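About Segura

Segura makes a changelog tool. If you run a small software product and you have ever fixed something a customer begged for and then forgotten to tell them, you are the person we had in mind. We were that person for years.

How we got here

Before Segura there was Usen, a scheduling app for music teachers. It was a decent app. It had 142 paying customers at its peak and a support inbox that asked for the same four features every week. Two of those features had already shipped. One of them had been live since March and sat behind a button that we, the people who made the button, thought was obvious.

We wrote an apology email to every customer, listing everything that had changed in the past year. It was far too long and the formatting broke on phones. It also got more replies than anything we had ever sent, including the one with the discount code. People wrote back to say thanks, to report bugs, and in one case to cancel, very politely, after realizing they had been waiting for something we had never planned to build.

Usen closed the following year. The script that put together the apology email kept running on a server we had forgotten to turn off, and that script is more or less the great-grandparent of what we sell now.

What we do

You write a short note when something changes in your product. Segura puts it on a page, in a small panel inside your app, and in an email to the customers who asked for that change. The last bit is the part people pay for. When someone writes in with a request, you tag it, and when the thing ships, that person hears from you first.

We also make Sokeck, a free widget that collects requests and lets your customers vote on them. We argued for a long time about whether voting is a good idea. Half of us still think it mostly measures who has the most free time. It shipped anyway, with a setting to hide the totals, and the argument has moved to the lunch table, where it does less harm.

What we don't do

We don't do surveys with smiley faces. We don't do pop-ups that cover the thing you were trying to click. We were once asked to add confetti, and we spent an afternoon on it before somebody came to their senses (the code is still in there, switched off, and we would ask you not to go looking).

We don't read your customers' email addresses for fun or profit, and we don't sell them. Our privacy page says this at greater length and with fewer jokes.

Who we are

There are seven of us. Most of us write code, all of us answer support, and the rota is taped to the fridge. If your question gets a slightly weary reply at 4 p.m., try again in the morning and you will meet a nicer person, who may well be the same one.

We have no investors. We looked into it once, made a slide deck, and got as far as slide 27 before noticing that none of the slides said what the product was. The company has paid its own way since its second year, which makes for short meetings and modest chairs.

Where we are

The office is in Sakville, above a shop that repairs vacuum cleaners. Rent is low and the floor hums from nine to five. Visitors are welcome if they write first. The street door sticks — pull it toward you, then push. 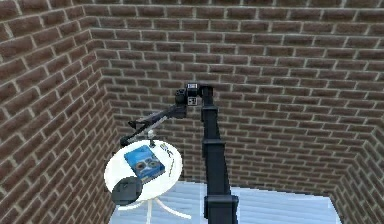 Robot arm in a brick-walled room (computer rendering).

Working with us

We hire about as often as the fridge gets defrosted. When there is an opening it goes on the jobs page, with the salary on it, and we answer everyone who applies. Please don't send a cover letter about your passion for changelogs. We would worry about you.

Prices

Segura is free for products with up to 500 subscribers. After that there is one paid plan, billed monthly, and you can cancel it from the settings page without talking to any of us. Sokeck is free at any size, and so far we have resisted every spreadsheet that says it shouldn't be.

Get in touch

Use the form on the contact page or reply to any email we have ever sent you. They all go to the same inbox. Our own changelog is linked in the footer, and yes, it is usually a week behind.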